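**Prarville Hill Climb** is a motor sport event held once a year on a closed public road above the town of Prarville. Cars start one at a time and drive against the clock from the old weighbridge to the water tower. The event is organised by the Tamuno Motor Club and takes place in January, which is unusual for a hill climb, as most events of this type are held in the warmer months.

## Course

The course has 20 numbered corners. The lower part runs between stone walls and is narrow, so drivers usually lose more time here than they expect. After corner 7 the road becomes wider and passes through open pasture. The last part is steep and has two hairpins, known locally as the Upper and Lower Elbow.

The surface is normal road asphalt. It was renewed on the lower part after several drivers complained of broken edges, but the upper part still has the older, rougher surface. Many competitors choose a softer suspension setting for this reason, although it makes the car slower to turn in the hairpins.
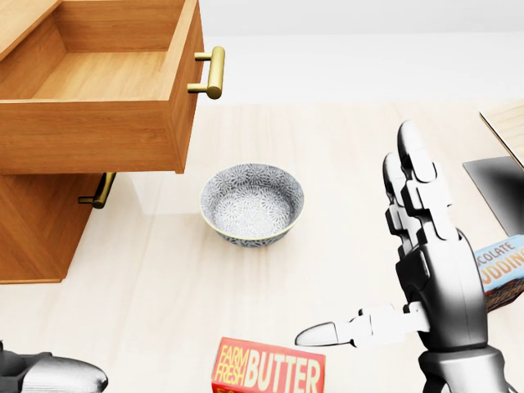 Each driver makes two practice runs and three timed runs. Only the fastest timed run counts for the result. If a run is stopped by a red flag, the driver may repeat it, but must return to the start within the time given by the clerk of the course.

## History

The first climb was a private meeting between members of the Tamuno club and a group of motorcycle riders from the next valley. The riders were faster on all but the last part of the hill. In the following year cars and motorcycles were given separate classes, and after a few seasons the motorcycles moved to their own event.

For a long period the climb was limited to 50 entries, because the small field used as a paddock could not hold more. When the club obtained the use of the cattle market, the limit was removed – it is now set each year together with the town council.

The course record for many years belonged to Eun-seong Jin, who drove a single-seater with a motorcycle engine. Jin won the event 7 times and later designed the present layout of the start area. The record was broken by a driver in the four-wheel-drive class, which led to a long discussion in the club about whether the old and new surfaces could be compared. The club now lists both times.

## Classes

Cars are divided as follows:

- **Road:** registered cars on road tyres, with only small changes allowed
- **Modified:** closed cars with free choice of engine and tyres
- **Historic:** cars accepted by the club's own inspector
- **Single-seater:** open racing cars, with or without wings

A separate trophy, the Nodeck Cup, is given to the driver who improves most between the first and the last timed run. It can be won in any class and is often more disputed than the overall victory. 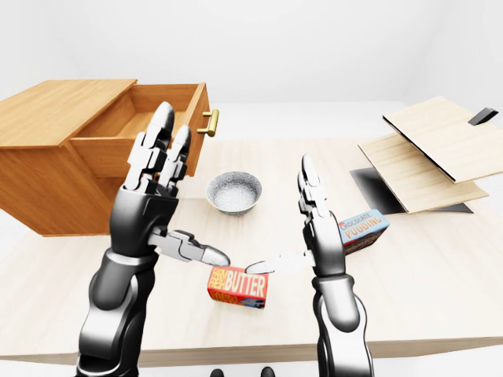
## Timing and safety

Timing is done with light beams at the start and finish, and with one intermediate point at the Lower Elbow. The equipment is supplied by Zetgate. Before this, the times were taken by hand and sent down the hill by field telephone, and the oldest results are therefore given only to the nearest second.

Spectators are allowed on the inside of the pasture section and on the bank above the Upper Elbow. The outside of both hairpins is closed. In wet conditions the start interval is made longer, and in case of ice the course can be shortened to finish before the Lower Elbow. A shortened climb counts for the class results but not for the record.

## See also

- Hill climbing
- Sprint (motor sport)
- Tamuno Motor Club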